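**Nernham, 9 Jul 2018: Mulident learns table clearing from hand-held demos**

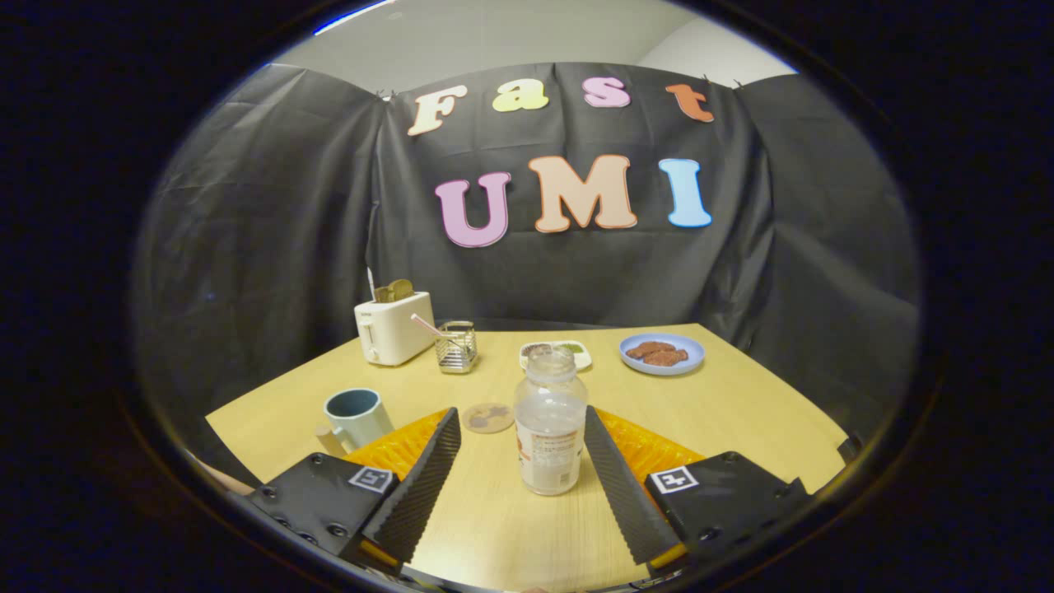 We've got a result at Jidach and I'm so happy to share it! Our new method, Mulident, learns to clear a breakfast table from people doing the job with a hand-held gripper (no robot needed while you record). We collected 807 demos in June, each one up to 19 seconds long. Bottles were the hard part. A clear plastic one standing between the fingers, with the wood of the table showing all around it, gave our old tracker fits, and the new one copes much better. We then ran 200 trials on a robot arm, using 12 table layouts it hadn't seen before. Code is coming soon – write to Gaetano Sala at our Nernham office for early access.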